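Workshop notebook — Prernstead, September, 7.40 am

Picking up from Ermanno's note about the due-date wheel. Ermanno Gentile has been telling the prenatal class that the Gestinus wheel is "accurate to the week" and I'd like us to stop saying that until someone can show me where it comes from. The leaflet in the box says 2,398 births. It doesn't say where, or over how many years, or how many of those were induced. If you book an induction for a given day and the baby arrives that day, the wheel hasn't predicted anything.

Went through our own cards last night. We hand out the wheel in the second session and ask parents to post the card back after the birth. We've printed 700 and 24 have come back. Ermanno thinks the 24 look good. I think people whose baby came when the wheel said are more likely to remember they had a card. Two came back with only a name on them and a lovely note about the hair, so those are no use for dates, though I've kept them.

Also checked the wheel itself. Mine and the one from the Irkley box don't agree. Same last period set on both, and the pointer on theirs lands two days later. Could be the rivet, could be the printing. I set each one three times to be sure it wasn't my thumb. Same gap every time.

Asked Rinaldi (the supplier) whether the wheel allows for longer cycles. Reply was that parents "can adjust mentally". I've written that here in full so I don't soften it later.

Things I'd want before we put accuracy on a handout:
— where the births were recorded
— inductions and planned caesareans taken out
— whether the starting date was the last period or the early scan
— whether first babies were kept separate from the rest

Ermanno's argument, to be fair to him, is that parents want a date and will go and get one from their phone if we don't give it. Agreed. I just don't see why it has to come with a claim on top. One mum in the evening group had bought her train tickets for her own mother around the wheel date, coming over for four days only. I told her to ring and see if they could be changed.

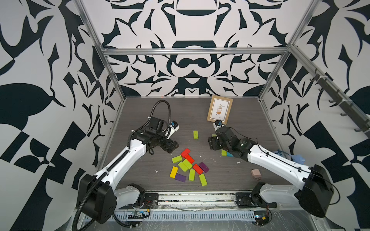 The other thing is the names session. I'm not convinced by the "choose early, bond early" line either. It came from a talk, and I can't find anything written down behind it. Plenty of couples in the last group had no name at the final class and looked perfectly attached to the bump. One pair had settled on a name that only worked if the baby came in the right month, which brings us straight back to the wheel.

Suggest we change the slide to say "some parents like to choose early" and leave it there. Ermanno will say it's flat. It is a bit flat.

To do: new rivet for the Irkley wheel, then test both again. Reword the card so the actual birth date is the first line and put "induced? yes / no" right under it. Prepaid envelopes, if the budget will stand it. Ask Rinaldi again about the births and this time ask for it in writing. Leave the existing handouts in the cupboard till that's answered.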